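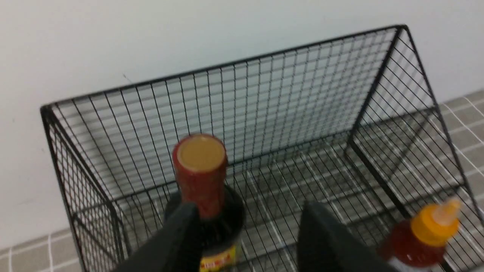 Speaker notes: Running a village library on borrowed shelves
Dewanti Subramaniam, Divstead Community Library
Slot is 40 minutes including questions. Start at 2 pm, stop talking by half past.

Opening
Thank Andcombe for the hall and the tea. Say who I am. I have run the Divstead library since the county branch closed. Before that I worked in the county stores at Stornon, so I knew where the old stock went and who to ring.

Ask for a show of hands: who has a library already open, who is still looking for a room. Change the pace of the next part depending on the answer.

Slide 2: the room
We had the back half of the old chapel schoolroom. Damp on the north wall, two sockets, one radiator that worked. The first lease was for a year and we could be asked to leave with a month's notice. Tell them to read the notice clause before they read the rent.

Slide 3: the books
We opened with 139 children's books and far too many thrillers. Donations come in whatever shape people's lofts are in. Our rule now is that we look through everything at the door and hand back what we can't use. It felt rude for the first few weeks. People got used to it.

Do not take encyclopaedias. Pause here, it usually gets a laugh.

Slide 4: lending
Three weeks, no fines. We tried fines in the first winter and spent more time arguing over small change than issuing books. Overdue reminders go out by text once a month. Most books come home. The ones that don't are nearly always cookery.

We kept a card system for the first year and moved to a spreadsheet in May. Brinkmann, the software we looked at after that, was good but made for schools, and we would have paid for parts we never opened. If someone asks about software, say this and move on. It can eat the whole session.

Slide 5: opening hours
Short hours that never change do better than long hours that do. We open two mornings and one late afternoon. The late one is the busiest because of the school bus, which stops outside at ten to four.

Read out the note from the boy who wanted more books about eels.

Slide 6: members
114 members at the last count, 30 of them under eleven. Explain that a member is anyone who has borrowed in the past year. Stornon counts differently, so don't compare the two if they bring it up.

Slide 7: what I would change
Get a proper returns shelf from the start. Put the large print near the door. Ask for the key to the meter cupboard in week one.

Questions
Likely ones: insurance, heating, whether you need a licence to show films. I don't know the answer on films. Take a name and email them.

Leave the handouts by the urn.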